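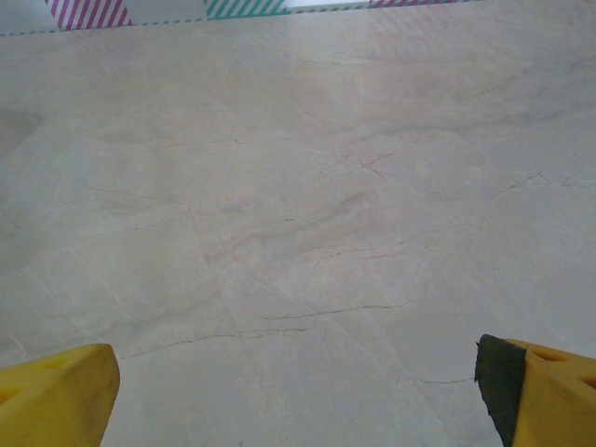

Marble-patterned surface with striped tape along the far edge.

Studska Tabletop Surfaces: Data Card

Version 2, released 16/11/2021
Maintained by Sabine Heitmann and Ottmar Lenz

Summary

Studska Tabletop Surfaces is a collection of 672 color photographs of patterned work surfaces, taken at close range. It was prepared for people who study surface appearance, in particular the difference between a printed or molded pattern and a mark lying on top of it. The photographs are grouped by surface, with 13 surfaces in the current release.

Contents

Each surface has its own folder, containing the photographs and a plain text file named notes.txt. The notes give the general color, the type of pattern, and any tape or other marking visible near the edges. Marble patterns, wood patterns, speckled patterns and plain finishes are all represented. The marble group includes pale beige-gray surfaces with cloudy gray swirls and thin dark veins.

The pattern type refers to appearance only. A surface listed under "marble" has a marble pattern; the label makes no statement about what the surface is made of. Material is recorded in a separate field where the supplier, Tratex, provided it, and is otherwise left blank.

Labels

Four labels are used for regions within a photograph:

- vein: a thin line belonging to the pattern
- cloud: a soft change of tone belonging to the pattern
- mark: a smudge, shadow or stain whose origin cannot be settled from the photograph
- tape: any applied strip, striped or plain

Veins that cross one another are labeled as one region. Striped tape is labeled as a single region per piece, with its colors listed in the notes (for example, "magenta and white" or "teal and white"). Pieces that are only partly visible are labeled in the same way as complete ones. Dashed lines have no label in this release.

All photographs were labeled independently by Ida Reuter and Jana Petersen. Where the 2 sets of labels differed, Sabine Heitmann made the final decision. Both original sets are kept in the folder "first_pass".

Known limitations

Faint pale streaks in the marble group are labeled unevenly. Users who require complete vein outlines should check these regions before use. Differences in tone across a surface may come from the lighting, and colors should not be treated as measured values.

Changes from version 1

The label "stain" was replaced by "mark". Duplicate photographs were removed from the speckled group. A corrected notes file for the plain finishes is planned for January.

Use and citation

The collection may be used for teaching and research. Please cite it by its full name and version number. Corrections should state the folder name and the photograph concerned.

Contact: Sabine Heitmann, Studska | © Studska 2021 | Back to top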